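트룸홀름 학생 로봇 동아리, 5월 공개 평가 결과 발표… "성공률보다 실패 기록을 먼저 읽어 달라"
두 팔 로봇 분류 과제 233회 시도 전량 공개, 지도교사 "대회 규정부터 의심해야"

트룸홀름(Trumholm) 학생 로봇 동아리 '플리켈(Plikel)'은 두 팔 로봇을 이용한 물건 분류 과제의 평가 결과를 5월 공개한다고 밝혔다. 공개 대상은 학생 14명이 한 학기 동안 수행한 시도 233회의 기록 전체다. 잘된 장면만 골라 편집한 홍보 영상은 만들지 않기로 했다.

학생 로봇 대회가 늘면서 '스스로 판단하는 로봇', '사람 손을 대신하는 로봇' 같은 문구가 발표 자료마다 붙고 있다. 플리켈은 이런 표현을 이번 자료에서 모두 뺐다. 동아리가 한 일은 작업대 위의 물건을 집어 통에 넣고, 통에 든 물건을 다시 꺼내는 동작을 로봇에게 익히게 한 것이다. 학생들은 그 이상을 주장할 근거가 아직 없다고 본다.

지도교사 라라사티 론도누우(Larasati Rondonuwu)는 "대회장에서 박수를 받는 시연은 대개 가장 잘된 한 번"이라며 "그 한 번 앞에 몇 번이 있었는지 물으면 답을 못 하는 팀이 많고, 작년의 우리도 그랬다"고 말했다.

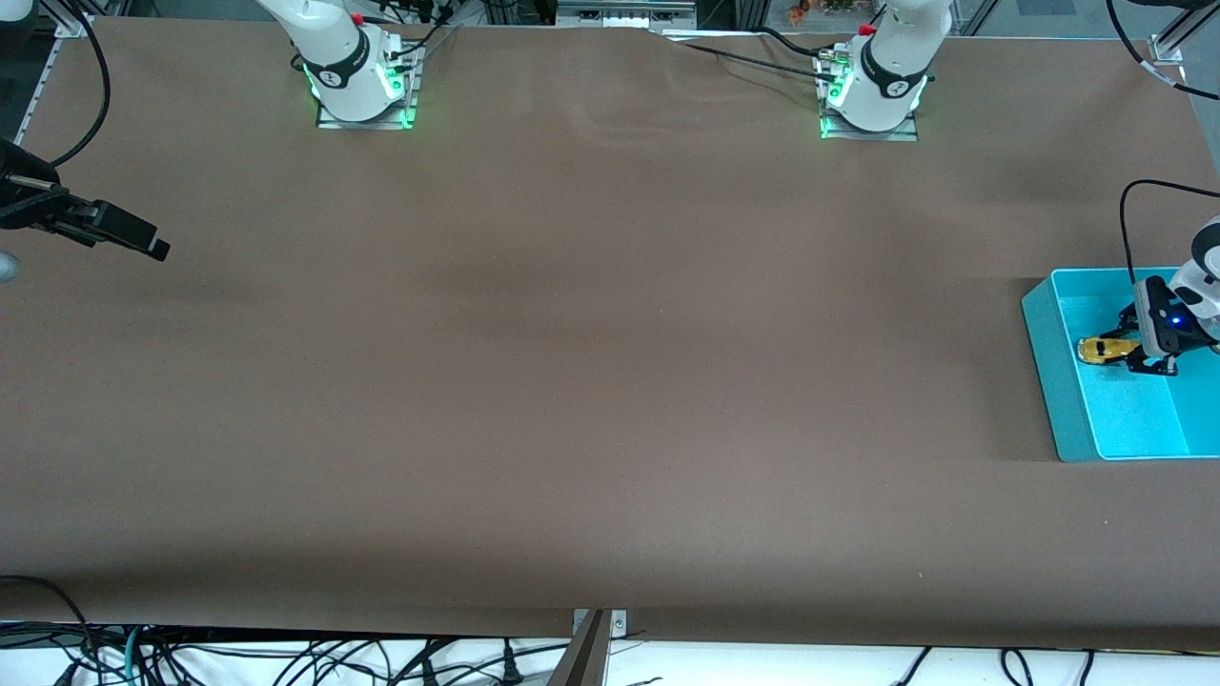 과제는 물건을 정해진 통에 넣는 '담기'와 통 안의 물건을 집어 드는 '꺼내기' 2종으로 나뉜다. 학생들은 처음에 담기가 더 어려울 것으로 예상했으나, 기록지에는 꺼내기 쪽 메모가 훨씬 길게 남았다. 물건이 통의 벽에 가까이 놓이면 손가락이 들어갈 틈이 좁아지고, 각도가 조금만 어긋나도 통이 함께 밀린다. 사람에게는 일도 아닌 동작이라 계획 단계에서는 아무도 따로 시간을 잡아 두지 않았다.

판정 기준을 두고도 이견이 있었다. 물건이 통 테두리에 걸쳤다가 안으로 떨어진 경우를 성공으로 볼 것인지가 가장 오래 다툰 문제다. 란데그(Landeg) 학생 로봇 대회 규정은 최종 위치만 따지므로 이를 성공으로 인정한다. 플리켈은 대회 제출용 집계에서는 규정을 따르되, 자체 기록에는 '우연'이라는 항목을 따로 두었다. 론도누우 교사는 이 항목을 지우자는 의견에 끝까지 반대했다고 밝혔다.

외부 검토를 맡은 블라제나 본드라체크(Blažena Vondráček)는 더 냉정한 평가를 내놓았다. 그는 검토 의견서에서 "같은 작업대, 같은 조명, 같은 통에서 얻은 수치는 그 작업대에 대한 수치일 뿐"이라며 "학생들이 배운 것은 많아 보이지만 로봇이 무엇을 배웠는지는 이 자료만으로 말하기 어렵다"고 적었다. 동아리는 의견서를 수정 없이 결과 자료에 첨부한다.

기록 방식의 한계도 함께 공개한다. 학기 초 기록지에는 시도별 조명 상태를 적는 칸이 없었고, 물건의 시작 위치도 '왼쪽', '안쪽'처럼 적는 사람마다 기준이 달랐다. 뒤늦게 작업대에 기준점을 정했지만 앞선 기록까지 되살릴 수는 없었다. 이 때문에 학기 초와 학기 말의 성공률을 나란히 놓은 비교 그래프는 싣지 않는다.

공개 자료의 구성은 다음과 같다.

1. 시도별 기록지
담기와 꺼내기의 전체 기록. 중단한 시도와 판정이 엇갈린 시도를 포함하며, 판정이 엇갈린 경우에는 양쪽 의견을 모두 적었다.

2. 손목 카메라 화면
로봇 손 가까이에서 본 화면을 시도 번호순으로 정리했다. 화면에 물건 없이 벌어진 손가락과 밋밋한 회색 면만 보이는 구간도 잘라 내지 않았다. 이런 구간을 빼면 재생 시간은 짧아지지만 시도 하나가 얼마나 걸렸는지 알 수 없게 된다.

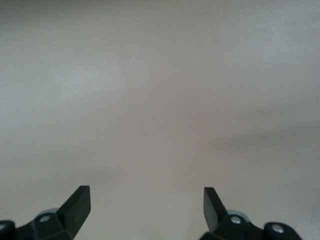 3. 판정 기준 변경 내역
학기 중 기준이 바뀐 시점과 바뀐 이유, 반대 의견을 함께 실었다. 기준이 바뀌기 전의 기록은 새 기준으로 다시 채점하지 않았다.

4. 외부 검토 의견서
본드라체크의 의견서 전문과 이에 대한 학생들의 답변. 답변하지 못한 질문은 빈칸으로 두었다.

플리켈은 이번 자료를 바탕으로 란데그 대회에 출전할지 아직 결정하지 않았다. 동아리 안에서는 출전해서 규정의 허점을 직접 지적하자는 쪽과, 조건을 바꿔 한 학기 더 시험하자는 쪽이 맞서 있다. 론도누우 교사는 "상을 받으면 학교 소식지에는 실리겠지만, 다른 작업대에서도 되느냐는 질문은 그대로 남는다"고 말했다.

결과 발표회는 5월 중 오후 4시 트룸홀름 조크사이드(Zokside) 실습동에서 열린다. 발표 뒤에는 질의응답이 이어지며, 현장 시연을 하더라도 성공할 때까지 반복하지는 않는다. 참석을 원하는 학생과 학부모, 인근 학교 교사는 동아리 사무실로 신청하면 된다. 기록지 사본은 발표회 당일부터 실습동에서 열람할 수 있다.

문의: 플리켈 동아리 사무실(트룸홀름 조크사이드 실습동)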